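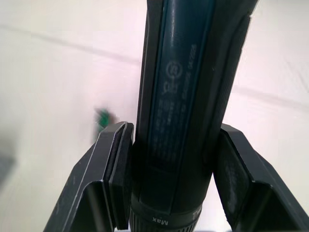

Household Objects Challenge: grip on round handles (club build thread)

Etora Robotics Club forum > Student projects > Arm and gripper

tealwrench
Posted 9 May 2025

OK team, round handles! The dark one with the blue-green panel is our new favorite test object, and I'm so happy with how it sits between the pads. One pad on each side, handle standing up, lettering on the ring still readable from the wrist camera (upside down, but I'll take "Max"). We have 200 logged grasps on this category now and I want to lock the pads for the Indholm regional. Thoughts?

gearhead_84
Love it. But I wouldn't lock anything yet. You're holding it low, right by the ridged ring, and there's a lot of handle sticking up above the fingers. Try moving the arm sideways fast and see what it does. Our arm in February swung anything top-heavy like a bell.

tealwrench
Fair, but if we go higher the pads land on the long smooth panel. I like being down near the ring!

moss_and_motors
I'm with gearhead. The panel is set in between raised black edges, so why not turn the wrist and let the pads press on those? They already do on one side, sort of.

tealwrench
They're pressing on the left and right sides of the handle now, panel facing the camera. I did that on purpose so the vision people get the small print. If you rotate it they lose the label.

pixelpatch
Vision person here - please don't rotate it!! The little round logo is the best landmark we have on that whole handle. The fine print is mush at this distance, but the logo and the white letters on the ring are enough to work with. I also have 1,079 labeled frames with the label facing us and I am not starting over.

moss_and_motors
OK, that's a better argument than the grip one. Still think the hold is too low.

gearhead_84
Compromise: same orientation, pads 9 mm higher, slow lift, then the fast sideways move. If it slips we talk about the Henríquez pad pattern again.

tealwrench
Deal. I'll also iron the white backdrop, those creases keep showing up as edges in the detector.

pixelpatch
Leave the creases in for half the runs! The tables at Indholm won't be perfect either.

tealwrench
Ha, fine, half and half. Atonov arm is booked for us after class, bring the spare pads and a charged laptop.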